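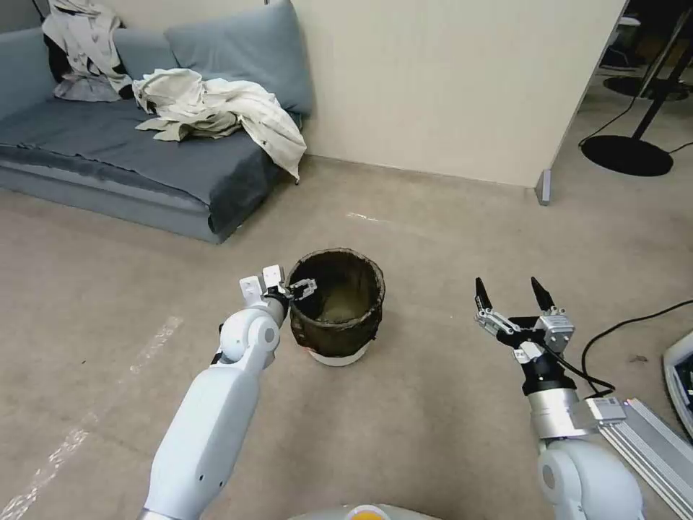 Figure 6. Left gripper at the rim of a dark woven basket.

6. First set-up of the Zelleo mount

Read this section completely before you connect the power. It is valid for the Zelleo mount with the Sundier hand controller. If you have the older controller with the round display, the menu names are different, please use the table in the annex.

6.1 Choosing the place

The mount needs a firm ground. Grass is possible when it has not rained for some days. A wooden terrace is not recommended, as every step of a person will be seen in the eyepiece as a small jump of the star. Concrete or stone slabs are best.

You should see the sky in the direction of north (in the southern hemisphere: south). The pole star itself must not be hidden by a roof or a tree during the alignment. Afterwards this has no more importance.

6.2 Putting up the tripod

1. Open the legs until the spreader is flat.
2. Turn the leg with the mark N to the north. A simple compass is enough. Keep it away from the counterweight while you read it.
3. Pull out the legs to the wanted height and close the clamps by hand. Do not use pliers.
4. Look at the bubble level on the tripod head. Correct with the leg that is opposite to the bubble.
5. Put the mount head on the tripod and tighten the central screw from below.

Note: In June the nights are short in northern countries and the pole star becomes visible only late. You can do all steps until here in daylight.

6.3 Counterweight and telescope

Caution: Always fix the counterweight first and the telescope after it. When you take down the equipment, do it in the opposite order. A mount with only the telescope on it can turn over very suddenly and hurt your hand.

1. Screw in the counterweight bar completely.
2. Remove the safety screw at the end of the bar, push on the weight, and put the safety screw back.
3. Insert the rail of the telescope in the saddle and close both knobs. Pull lightly on the tube to test if it is held.
4. Open the right ascension clutch while you hold the tube with one hand. Move the weight on the bar until the tube stays where you leave it.
5. Close the clutch again.

If you use the Lahtinen focuser with a camera, make the balance with the camera mounted. The cable should hang in a loose loop at this moment, as it will hang later in the night.

6.4 Power

The mount works with 12 volts direct current. The plug has plus in the middle. We recommend the Karkiner battery box, but any stable source with the right plug and at least 2 amperes can be used.

Caution: Do not connect or disconnect the hand controller while the mount is switched on. Damage caused in this way is not covered by the warranty.

After switching on, the lamp beside the switch is green. If it is blinking, the voltage is too low. In cold weather a battery gives less than it promises, so keep it in its bag or in a box with some cloth.

6.5 Hand controller

1. Switch on the mount. The controller shows the version of its software. For this guide you need version 1205 or newer.
2. Choose your language with the arrow keys and press OK.
3. Enter the date, the local time and the time zone. In summer you must also set "DST" to yes. Wrong summer time is the most frequent reason for a failed alignment.
4. Enter your latitude and longitude. You find them on most maps. It is sufficient to be correct to the nearest tenth of a degree.
5. Choose "Align" and then "Two stars".
6. Select a bright star from the list. The motors will start. Keep the cables free.
7. Bring the star to the centre of the eyepiece and press OK. Repeat the same with the second star, if possible on the same side of the sky.

The alignment takes roughly 20 minutes the first time. The controller keeps your place in its memory, but the time must be given again each evening.

Note: If the motors make a high sound and the tube does not move, press STOP at once and check the balance (6.3). Do not help the motor by pushing.

6.6 After use

Choose "Park" and wait for the message "Parked" before you switch off. Leave the covers off the lenses until the glass is dry, in a room which is not heated too much. Never wipe the dew.

Text and corrections: Hermine Kälin
Last change of this section: Thursday, February 20, 2020

Continue with section 7, Tracking and guiding.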